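Putting up the white shelf unit 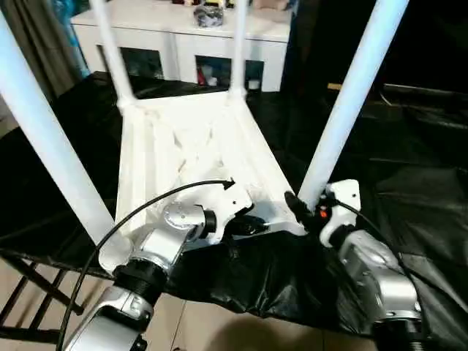
I have been meaning to sort out the landing since March. Everything that doesn't have a home ends up there: shoe polish, light bulbs, the box of seeds I never got round to sowing. A small plastic shelf unit seemed the cheapest answer, so I bought the three-tier Birero in white. Amber Dunmore has had one in her utility room for years and it is still standing.

It comes flat, with the poles in a separate bag. The instructions are one folded sheet with drawings and no words. Allow yourself more time than the sheet suggests. I started after lunch and finished when it was getting dark, though that includes a phone call and a hunt for the rubber mallet.

The base is the part to get right. It is white plastic with diagonal ribs moulded into it, and a pole goes into each corner. I put black plastic sheeting over the table first. It was left over from the allotment and badly creased, but it saved the table top from scratches and I could find the end caps when they rolled off.

The poles lean outwards until the next shelf is on. I thought I had a bad set and nearly sent the lot back. They pull in once there is something holding them at the other end. Push each pole down firmly and give it a quarter turn. If it still wobbles, take it out and look in the socket, as one of mine had a curl of plastic left in the bottom. I got it out with a cocktail stick.

The second shelf is the awkward one. You have to get four poles lined up with four holes, and as soon as three are in, the last one springs out. Roland Sedgwick told me to start with two opposite corners and do the others afterwards, and that worked better than going round in order. The top shelf went on in a couple of minutes.

It stands 800 mm high, which fits under the landing window with room for a plant on top. There is a 50 mm gap between the back of it and the wall because of the skirting board and the radiator pipe. I may fill that with the ironing board.

So far it has the light bulbs on the bottom, cleaning things in the middle and the seeds on top where I might notice them. The shoe polish is still on the windowsill. I want a lidded tub for that, and Ackroyd had some in last time I looked.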